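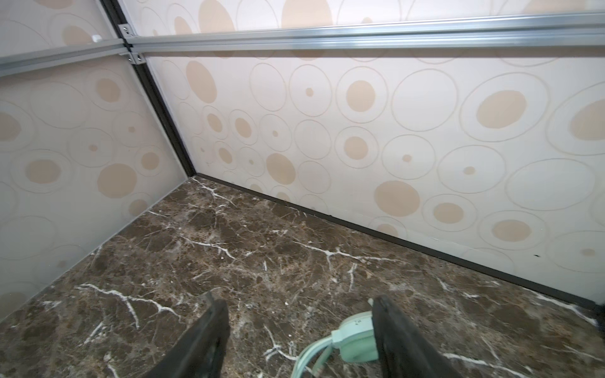 Clerka wood and metal care range now on the shelf at three more stores

2023-08-22

Grisa is pleased to announce that its Clerka range of workshop care products can now be bought over the counter at Butt Hardware, which has stores in Jonatgate town centre, on the Jonatgate trading estate and at the harbour.

All three stores carry the Clerka rust remover, the chain and hinge grease and the clear paste wax. The trading estate store also has the larger trade tins and the refill pouches. Customers who want a trade tin from one of the other two stores can order it at the till and collect it from there when it comes in.

Until now, people in Jonatgate have had to buy Clerka products by post. Orders can still be placed with us in the usual way and postal prices have not changed. The shelf price at Butt Hardware is the same as ours, without the delivery charge.

The rust remover is sold in a 482 ml bottle with a child-resistant cap. It is brushed on, left to work and wiped away with a damp cloth. It is meant for bare steel and cast iron, including hand tools, garden tools, vices and gate fittings. It should not be used on galvanised or painted parts. Full directions are on the back label, and a safety sheet is available from the counter at each store.

The paste wax is the same recipe we have always made. It can be used on finished timber, saw tables and the soles of hand planes. The tin has changed: the lid now has a raised edge so that it can be opened with gloves on. Old tins are still good to use and some shops may have a few left.

Grisa started out supplying joiners and small engineering shops, and now has 85 stockists. We have made a first run of 2000 bottles of rust remover for the new stores and expect to deliver again in September. The grease and the wax will be topped up with each regular delivery.

Staff at the Butt Hardware stores have been given a half-day of product training and will be able to help with questions about which product suits which job. A small test panel is kept behind the counter at the town centre store for anyone who would like to try the wax before buying.

Shops that would like to stock the Clerka range can ask for a trade price list from the Grisa sales office. The minimum first order is one mixed case. Display stands are supplied free with orders of four cases or more, while stocks last.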